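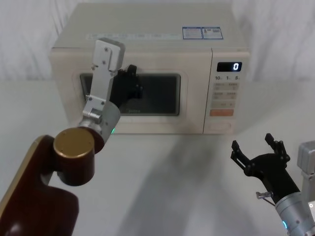

Cream microwave on a white tabletop, display at 0.

Jul 24, 2020
Posted to the Sollside tenants list by the list moderator

Re: Kitchen noise after hours

> I don't want to be that neighbor, but whoever is heating soup in the
> shared kitchen at Sollside past eleven, could you please open the door
> before it beeps? It beeps 5 times. Then it waits and does it again. My
> bedroom is on the other side of that wall and I now dream in beeps.
> Also, is there a rule about this? I thought there was a rule.

There is a rule. It's on page two of the house rules, under "Bicycles," for reasons lost to history. Quiet hours start at ten thirty, and the kitchen counts.

I went through the old messages and we have had this same talk every June for as long as the list has existed. It usually runs to 30 replies, of which two are about noise and the rest are about who took the good colander. I would like to skip ahead this year.

So, a few things. The Mullau building had the same fight and settled it by closing their kitchen at night, and they are all miserable. The folks over at Noiphan went the other way and let people cook whenever they want – two of them have since moved out, one of them into Mullau. I don't think we need to copy either.

What I'd suggest is that late eaters stand there for the last five seconds and stop the thing by hand. You were going to stand there anyway. Chairs get lifted, not dragged. Phone calls go outside, and that includes calls where you mostly listen.

As for the soup itself, no objection. It smelled pretty good on my floor.

If you want to reply, please change the subject line when you get to the colander.

Contact the list owner | © Clutovness Housing Lists | Back to top
Last updated: same day as posting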